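Four kids, one caravan, 7 nights in July. Booked at last. Wyn Pugh from school reckons we're mad and he's only got the two.

Cost us 731 quid all in, which hurt, but Meinir Harries at Hopkin had a cancellation and knocked a bit off. Didn't stop to think, just paid. Ferry would of been 400 on its own so that was never happening.
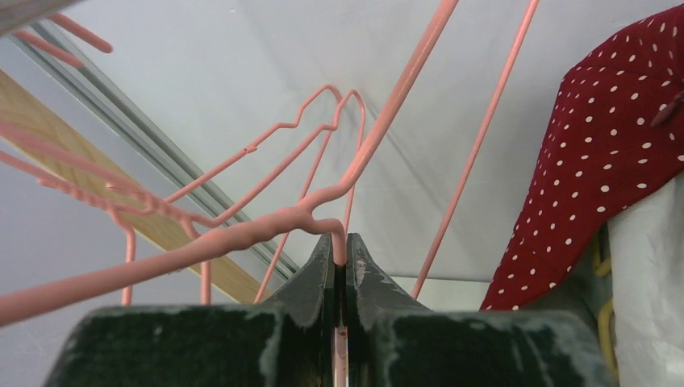 Rules so far – one bag each, no scooters, eldest gets the bunk by the door becuase she asked first. Middle two already rowing about it.

Leaving at 8 in the morning. Ha. Last year it was gone eleven and we'd left the baby's cot in the hall.

Need to find – swimming stuff, wellies, travel potty. Will post when we're back.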